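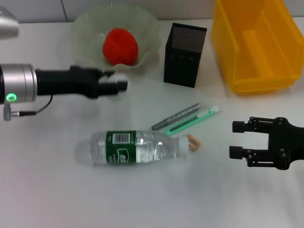 Two grippers above a white tabletop.

Cosmetic Formulation, Session 4: Emulsions
Handout for Tuesday, October 4, 2022

Last time we finished with surfactants in cleansers, and a few of you asked when we'd get to creams. Today! I love this topic, and it's where the chemistry from the first three weeks starts to look like something you could put in a jar.

What an emulsion is

Take two liquids that don't mix, usually an oil phase and a water phase, and spread one through the other as tiny droplets. The liquid in droplets is the dispersed phase, and the one surrounding it is the continuous phase. Most face and body lotions are oil-in-water (O/W). They rinse off easily and feel light, since water is what touches the skin first. Water-in-oil (W/O) emulsions feel richer and hold up better against wind and cold. Think of an old-fashioned cold cream or a heavy winter balm.

A quick way to tell them apart is the dilution test. Put a drop of the product in a beaker of water and stir gently. An O/W cream spreads out and turns the water cloudy. A W/O cream stays in blobs. You can also use a water-soluble dye, which colors an O/W sample evenly and sits in specks on a W/O one.

The job of the emulsifier

An emulsifier has a water-loving end and an oil-loving end, so it settles at the surface of the droplets and keeps them from running together. We describe the balance between the two ends with the HLB number. Low values favor W/O and high values favor O/W. Every oil also has a "required HLB" for the type of emulsion you want, and you match your emulsifier (or a blend of two) to it.

To find the HLB of a blend, multiply each emulsifier's HLB by its share of the blend and add the results. If you mix equal weights of an emulsifier at HLB 5 and one at HLB 15, the blend comes out at 10. Please practice this by hand before you open the spreadsheet. It sticks much better that way.

HLB works well for ethoxylated nonionics. It's a weaker guide for lecithin, for polymeric emulsifiers, and for many of the newer plant-based blends, where the supplier's own data sheet is your best starting point.

Process: hot O/W method

Weigh the oil phase and the water phase in separate beakers. Oils, butters, fatty alcohols and most emulsifiers go in the first; water, glycerin and your hydrated gum go in the second. Warm both until the waxes have melted completely, and bring them to the same temperature. If the water is much cooler than the oils, the fatty alcohols can set in grains the moment they meet, and no amount of stirring will fix it.

Add the oil phase to the water phase slowly and homogenize at 3,000 rpm on the Jalteck unit. Then switch to a paddle and stir gently while it cools. This is the part people rush – the cream builds its body during cooling, and fast mixing here mostly whips in air. Fragrance, extracts and heat-sensitive preservatives go in at the cool-down stage.
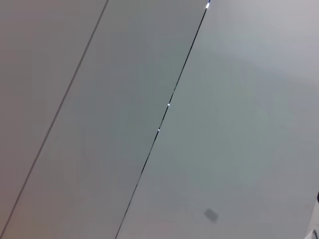
Check the pH last, once everything is in and the batch is at room temperature. Many preservatives only do their work within a certain range, so write the reading down along with the lot numbers.

How emulsions fail

Creaming: droplets rise (or sink) and gather in a layer. It can be reversed by shaking, but it's a warning. Smaller droplets or a thicker water phase will slow it down.

Flocculation: droplets cluster together but keep their own boundaries.

Coalescence: droplets merge into bigger ones. Not reversible.

Phase inversion: an O/W system flips to W/O or the other way around, often after a change in temperature or in the ratio of the phases. Sometimes we do this on purpose, and it can give beautifully fine droplets.

Case for discussion: Lerkine body milk, batch 91

The Lerkine body milk is an O/W lotion with Cuautle avocado oil and an emulsifier level of 2 percent. Batches made in August showed a thin watery layer at the bottom of the bottle after warm storage. The formula hadn't changed, but the xanthan gum had come from a new supplier. Work in pairs. Which kind of failure would you suspect first, and which tests would separate a gum problem from an emulsifier problem?

For next session

Read the chapter on rheology and bring a lotion from home with its full ingredient list. Cheap ones are great for this! Mark which ingredients you think belong to the oil phase, and circle any you can't place.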